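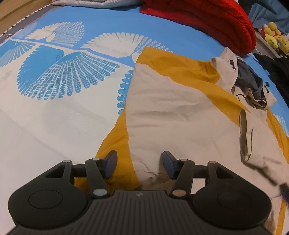 A two-fingered gripper over a beige and mustard yellow jacket.

Last updated: February 18, 2020

Odora says the grippers it is bringing to its Drukville garment-care shop will take the dull part out of folding. The workers doing that folding have heard promises before.

The shop handles nearly 2,000 pieces a week. Under the plan, staff would spend part of each shift guiding hand-held grippers from Tuncer, then move to "quality roles" in April. The company has not said how many such roles there will be, or what they pay.

It also gave no error rate for hooded jackets – the slowest items on the floor, according to staff. A trial covered 300 garments, and Odora picked them.

Contact the newsroom | © 2020 Drukville news desk | Back to top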